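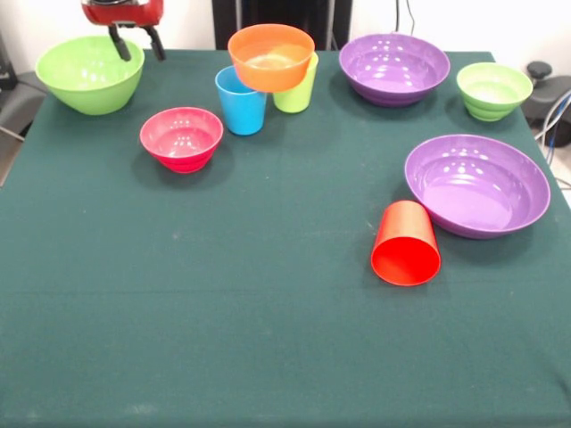 Trorkby colored plastic bowls and cups: my review after one winter

By Yaqin Hao
2020-02-08
70 shares | 3 comments

I bought the Trorkby tableware in the autumn, when my second child started to eat at the table with us and I was tired of sweeping up pieces of ceramic. The box cost 40 dollars. I already had some plastic bowls from Rikton, which I used for several years with the older child, so I will compare with them in some places.

The colors

I will start with the colors, as they were the reason I chose this set. They are strong and clean, like in a paint box. The big lime-green bowl is the most beautiful one in my opinion, and on my dark green tablecloth it still stands out well. The orange is very bright on the outside and a little softer inside, more like a peach. The pink-red bowl is raspberry inside and deeper red outside, and my daughter says it belongs to her, so there is a small fight at every breakfast.

The cups are also colored, one is sky blue and another is a pale lime green. I must say that the pale green of the cup is not the same green as the large bowl. If you like all your things to match exactly, this will bother you. For me it is pleasant, and the children learned very fast to say "light green" and "dark green," even if the bowl is not truly dark.

Shape and size

The large green bowl is deep and has a wide rim, and it becomes narrow toward the bottom. I use it for salad, for washing grapes, and one time for pancake batter. The wide rim is comfortable to hold with one hand while the other hand is mixing. The narrow base is the weak side. When my son puts his elbow on the rim, the bowl tips more easily than my old Rikton one, which was flatter and uglier.

The pink-red bowl is a medium size, good for soup or for cereal. It has fine ridges near the base on the outside. I thought they were only for decoration, but they help when the hands are wet. They also collect dried yogurt, and then I need a brush. A sponge does not go into them well.

The cups are simple. They are a little wider at the top, so I can clean them with my whole hand inside, and a child can see how much milk is left. They have no handle. My mother-in-law would prefer a handle and she reminds me of it at every visit.

Washing

I washed everything in the dishwasher, top shelf only, as the paper in the box asks. The shine inside the bowls is still good. Tomato sauce left an orange shadow in one bowl in the first month. I tried baking soda with water and left it overnight, and in the morning it was almost gone. Turmeric was worse. I do not put curry in them anymore.

There was a light smell of new plastic during the first days. After three washes I could not smell it. The instructions say no microwave, and I followed this. It is a pity, for the reason that warm porridge is our main breakfast, and now I must heat it in a different dish and wash two things.

On the table and in the cupboard

The bowls go one inside the other if you order them by size. The cups stack too, but they like to stick together after washing when there is water between them. Let them dry first. In our old apartment on the Su side of the city I had only one narrow shelf for the children's things, and this set would have fit there without trouble.

They are light. This is good for small arms, but outside on the balcony an empty bowl moves with the wind. They are also much more quiet than ceramic when a child decides to play drums. We dropped all sizes on the kitchen tiles, many times, and I did not find a crack. I found small scratches on the bottom of the big bowl, from the fork.

What I would change

I would make the base of the large bowl wider, and I would sell lids. Desach has lids for its bowls, and I miss them when I want to keep half of a cut melon. I would also like to buy one single piece when something is lost. Now it is only possible to buy the whole box again.

For a family with small children, or for picnics, I recommend it. For two adults I think it is too colorful, but my neighbor Hubert Ziółkowski eats his muesli from an orange one and he is very satisfied.

My mark: 4 from 5.

3 comments

Lurdes Barreto
Thank you for the advice with the baking soda. Did you rub it or only leave it?

Yaqin Hao
Only leave it, Lurdes, with a little warm water. If you rub too strong, the shine can suffer.

Temitope Eze
We have the same cups and they really do stick! I put a folded paper napkin between them.

Share this review | 2860 views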